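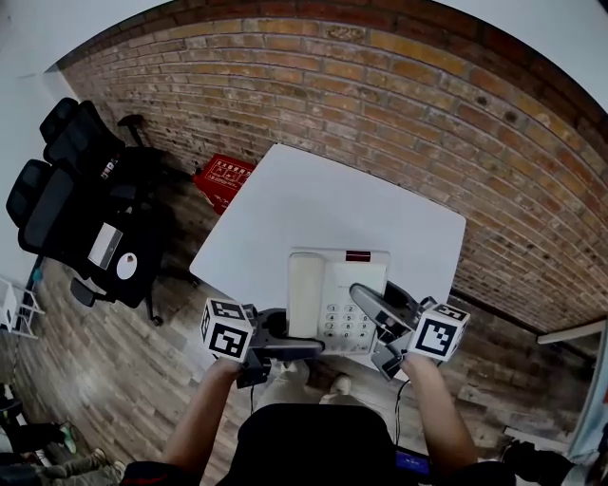
Gedcombe Makers Board > Out and About > Koech open day, who else went?

Reading time: 5 min

solderdad
So I finally made it to the Koech open day after missing the one in November, and I want to compare notes with anybody else who was there. I did the morning slot. You sign in, you get a sticker, and then they let you wander between the rooms with a map that has the restrooms on the wrong floor.

The main hall was mostly what I expected. A big arm from Vorkeo stacking boxes behind a fence, very fast, very loud, kids loved it. I watched it for a while and got bored, because it does one thing and it does it perfectly and then it does it again.

The part I keep thinking about was the brick room, where they do the hand-held gripper work. No robot arm doing the job at all. A person stands at a white table with a gripper in each hand, pistol-style handles, a cube of black-and-white square markers on each one, and works on ordinary stuff. When I got in there it was an old push-button desk phone, the landline kind, and the guy had it clamped from both sides. I stood there way longer than I did at the big arm!

Anyway, worth the drive? I say yes. Did anybody get to try the grippers?

mara_k
I was in the afternoon group and yes, I tried them! They had me pick up a sponge and then a mug and then they gave me the phone. The sponge was easy. The phone made me feel about four years old. You squeeze and it feels like you have it, and then the handset slides off the cradle and goes across the table.

The lady running our session was Stella Kariuki and she was super patient. I asked her why a phone, who even has a phone like that, and she said they just want things with a loose part, a cord and buttons, and there was a box of them going cheap. Fair enough.

brickhouse_bob
Gonna be the grump. I drove in from the far side of the county for "a day of robots" and half of it was people holding grabbers. I can see a guy push a phone around at my own kitchen table. The Vorkeo cell was the only thing in the building doing a day's work.

I don't mean it's useless, I get that the motion gets recorded and some machine learns from it later. But then show me the machine! Put the two side by side. Otherwise you're asking a room full of people to take it on faith.

solderdad
@brickhouse_bob I kind of agree on side by side. There was supposed to be a demo of that at 2 and I had to leave for my kid's game. Did it happen?

mara_k
It happened. It was late and the room was packed so I only saw it over shoulders. They had a two-armed setup in the end room with the same style of fingers on it, and it picked up the sponge fine and put it in a bowl. Then it tried the phone. It got one finger on the base and sort of shoved it toward the edge until somebody hit stop. Everyone clapped anyway.

brickhouse_bob
So it couldn't do the phone.

mara_k
It could not do the phone, no. Neither could I, Bob.

tembas_bench
Hi all, Sharon Temba here, I help out on the Koech side so take this with whatever salt you like. Glad people came. We had 123 through the door and the parking lot was a mess, sorry about that, the overflow sign blew over.

On the phone thing. It's a mean object. The base wants to scoot on a slick tabletop, and the handset isn't attached to anything except by a cord. If you come at it one-handed you end up chasing it. What we tell new folks is plant one finger low on the front of the base and lean on it, then bring the other one in on the far side at an angle, and don't squeeze until both are touching. Most people squeeze first.

A decent operator gets through 200 recordings in a day if the task is short. On the phone tasks it's a lot fewer and everybody's wrists complain.

And Bob, point taken about the demo. I'd have liked it in the main hall too — it came down to which room had the outlets.

brickhouse_bob
Well now I feel bad. I appreciate the straight answer. I still think if you advertise robots you should lead with robots, but "we ran out of outlets" is the most believable thing I've read all week.

quietloop
Lurker, first post. I went mostly for the software talk, the one about Clostuvex. Did anyone follow that? I got the first part, where the cubes let the cameras work out where each gripper is and which way it's turned. Then he put up a slide full of matrices and I was gone. My question was whether you lose the track if your own arm gets between the cube and the camera, and I never got to ask it.

tembas_bench
@quietloop Good question and yes, you can. It's got markers on several faces so you usually have at least one in view, but if you really bury it the track drops out and we toss that take. You learn to keep your elbows out of the way. I look like I'm doing the chicken dance by the end of a shift.

solderdad
That explains so much about the posture in there, lol.

One more thing I wanted to bring up. I'd love to build a pair of those for the club. Doesn't need to be fancy, printed handles and a trigger, a finger each side. I have 6 spools of gray filament sitting in the garage doing nothing. The cubes are just printed paper glued on a box as far as I'm concerned. Anybody in?

mara_k
In. I can do the marker sheets on the office printer if nobody tells my boss. We should get a phone too, I want a rematch.

brickhouse_bob
I've got a wall phone and a desk phone in the basement, both work. You can have the desk one. I'm keeping the wall one.

I'll also say paper on a box is going to curl the first humid day. Use something stiff and matte. I made targets for a laser level once on glossy photo paper and every one of them was junk.

solderdad
Matte it is. And I'll take the phone, thank you!

quietloop
Do you have to be a paid-up member to come to the build? I've got a 3D printer and a webcam and that's it.

solderdad
Nope, just show up. First-timers throw 20 bucks in the jar for materials if they want to take something home. I'll start a separate thread in Projects with the parts list once I've figured out the trigger spring.

Contact the moderators | © Gedcombe Makers Board | Back to top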